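Handout 6: Choosing a simulation package for a two-arm robot

Module leader: Séverine Tanguy

This week we look at Nollari, a simulation package sold by Kragh for teaching and small test projects. A seat licence costs 216 euros a year and comes with the Doketti room set. Read the notes before the practical.

1. The room set

Each room is a furnished home interior with connecting spaces. The robot has a white body and two arms, each with a two-finger gripper.

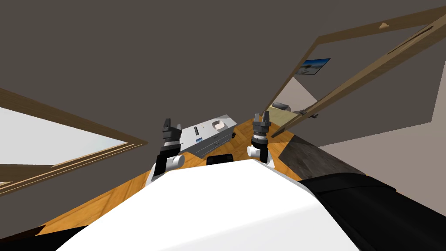
Rooms load from a single file. On the lab machines, allow 29 seconds the first time. Changing the start position does not need a reload.

2. Camera views

You get a body view and a wrist view. Most marks lost last July were for reports that used only the first.

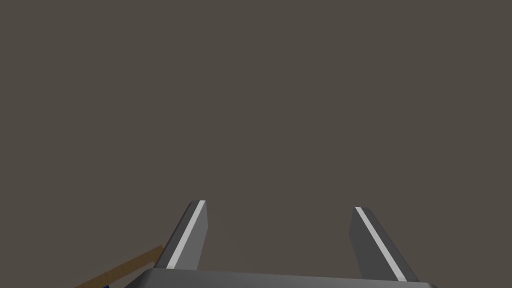
Save both views with the same time step. If they drift apart, your log cannot be checked against the pictures - start the run again.

The wrist view is good for finger position and poor for judging where the robot is in the room.

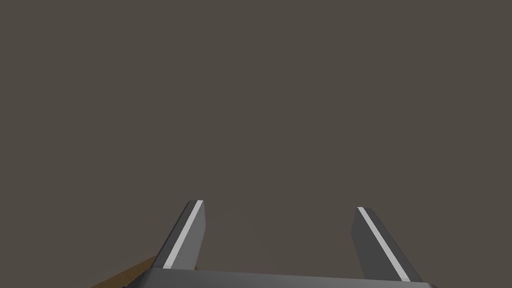

Fig. 3. Wrist view, gripper open with nothing held.

3. What to assess

Bastien Tanguy's review covers 183 trial runs. He rates the set-up as easy and the manual as thin, mainly on contact settings. Compare his notes with your own runs on small items.
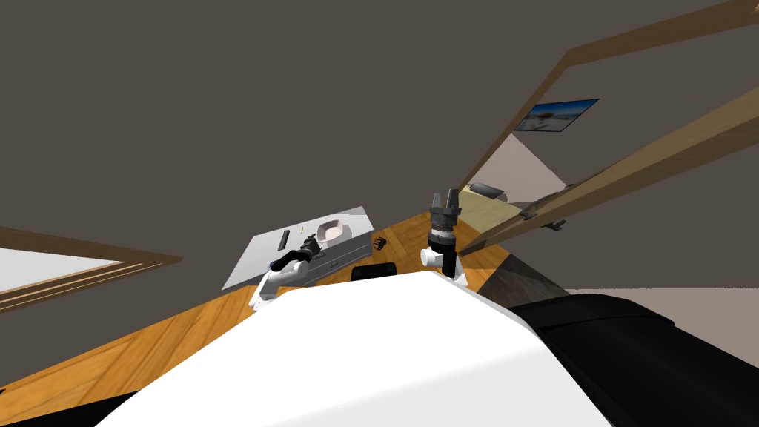
Fig. 4. Body view with a bowl and other small items on the grey tabletop.

For the practical, write one page on whether you would buy the package. Include the licence cost and at least one fault.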